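Centro de planchado Dreltier: cuatro meses de uso con prendas de punto

Publicado el 2023-06-16 – Sección: cuidado de la ropa

El Dreltier es un centro de planchado con caldera separada, de gama media, que se vende con base, manguera fija y suela de aluminio anodizado. Se compró en febrero, a precio de tienda, para sustituir una plancha convencional con depósito integrado. La carga de trabajo ha sido doméstica: dos tandas semanales, mayoritariamente algodón y punto fino, algo de lino y ninguna prenda con apresto.

Puesta en marcha

La caldera alcanza presión de trabajo en 4 minutos desde frío. El indicador luminoso deja de parpadear antes de que la suela esté estabilizada, de modo que las primeras pulsaciones de vapor arrastran gotas. Conviene descargar dos veces sobre un paño y empezar después. El manual, traducido con poco cuidado, no lo menciona.

El depósito se extrae por el lateral derecho. La junta ofrece bastante resistencia las primeras semanas y luego cede. No se han detectado fugas.

Comportamiento sobre punto

El punto es el tejido que peor tolera una plancha mal regulada. El peso de la suela estira la malla en el sentido del desplazamiento y el dobladillo acaba ondulado. El Dreltier pesa poco en la mano y eso ayuda, pero el selector de temperatura es impreciso en el tramo bajo: entre la primera y la segunda posición hay un salto mayor que entre la segunda y la tercera.

El procedimiento que mejor resultado ha dado es extender la prenda sobre una superficie amplia y plana, alisarla primero con las manos y aplicar vapor sin apoyar la suela. Solo después se apoya, levantando y bajando, sin arrastrar. Las tablas estrechas obligan a girar la prenda varias veces y cada giro introduce pliegues nuevos en la parte ya tratada. Una mesa protegida con muletón grueso resuelve el problema.

En los tejidos jaspeados oscuros hay que vigilar además los brillos. Aparecen sobre todo en las costuras y en las zonas donde la tela queda doble. Planchar por el revés los reduce mucho.

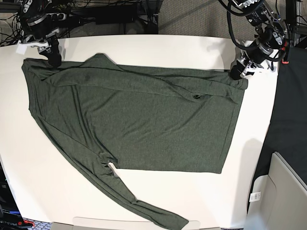 Consumo de agua y cal

Con agua del grifo de dureza media, el filtro antical Stomidia que trae el aparato se agotó tras 30 horas de uso. El recambio es fácil de encontrar, aunque el envase no indica la fecha de fabricación. Con agua mezclada al cincuenta por ciento con destilada, el segundo filtro sigue en servicio y el color de la resina apenas ha variado.

El vaciado de la caldera se hace por un tapón roscado en la base. Hay que esperar a que enfríe por completo e inclinar el aparato sobre el fregadero. La rosca es de plástico y no inspira confianza a largo plazo. En el modelo equivalente de Wosutmont, probado el año pasado, era metálica.

Ergonomía y ruido

El gatillo de vapor está bien situado para diestros y regular para zurdos. La manguera sale por la parte trasera del mango y roza el antebrazo izquierdo cuando se plancha con esa mano. El bloqueo de vapor continuo es firme, pero se libera con un chasquido seco que molesta más que la propia bomba.

La bomba vibra. Sobre una mesa ligera se nota y sobre encimera no. Los pies de goma dejaron marcas en una superficie lacada blanca, que salieron con alcohol.

Accesorios

Incluye un vaso medidor y una suela adicional para tejidos delicados. Esta última se fija con un muelle y reduce la temperatura efectiva, por lo que corrige en parte el defecto del selector. Para punto debería considerarse obligatoria. La funda Krishnan, que se vende aparte, cuesta 52 euros y no aporta nada que no haga una bolsa de tela.

Valoración

A favor: peso del mango, caudal de vapor estable, acceso al depósito, suela adicional.

En contra: selector impreciso en temperaturas bajas, tapón de caldera en plástico, manguera incómoda para zurdos.

Para camisas de algodón hay opciones más baratas con resultado parecido. Para quien planche punto con frecuencia y disponga de una mesa grande, el Dreltier es una compra razonable si se encuentra rebajado – en algunas tiendas se ha visto con hasta un 30 % de descuento. Queda pendiente comprobar el estado de la rosca al cumplir el año.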